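An afternoon at the Urnlow open day

My sister-in-law had been telling me for years that I ought to see Urnlow when they open up the old wool mill, and this fall I finally ran out of excuses. The drive took longer than it should have (I will never learn to trust the shortcut past the reservoir), but there was parking in the meadow and a kind man with a flashlight waving everybody in, so we started the day in good spirits.

The mill building is the heart of it. Ottar Lundgren, who led our group, worked on the carding floor as a young man and still talks about the machines as if they were slightly difficult uncles. He told us the place once had 117 people on the payroll and turned out 1100 blankets in a good month, most of them gray, all of them itchy. I loved the dye room best, with its stone floor worn into dips where the vats used to stand, and a smell that has somehow hung on all this time!

We kept exploring after the tour. We wandered in and out for a good hour before my feet began to complain.
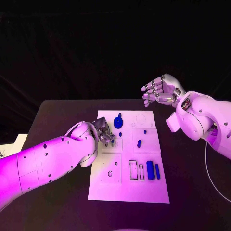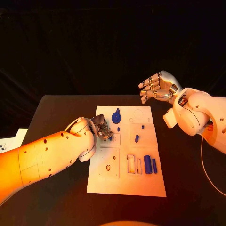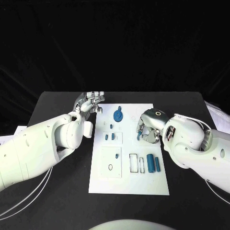
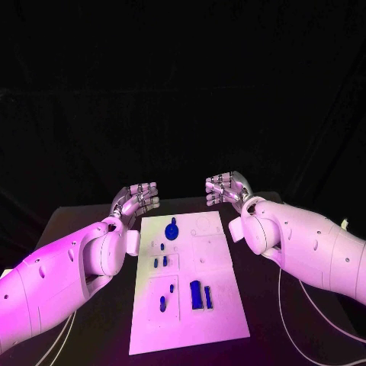
Robot arms at the tabletop, open day at Urnlow

Lunch was in the Lindqvist tea room across the yard, and I have to say a word about the soup, a thick yellow pea soup with mustard on the side, served with rye bread that must have come out of the oven that morning. The line was long, but we got talking with a couple who had come by train and were planning to walk the canal path home, all the way to Weltgate. I hope they made it before the rain.

Afterward we went back for the weaving. One of the old looms still runs, and when it starts up you feel it in your teeth. Ottar let the children throw the shuttle on a smaller hand loom, and my niece came away with a strip of red cloth that she has been using as a bookmark ever since.

If you go, wear flat shoes, bring cash for the yarn stall, and leave room in the trunk. I bought far more than I needed, and there is another open day in November, so I expect I'll be back for the green.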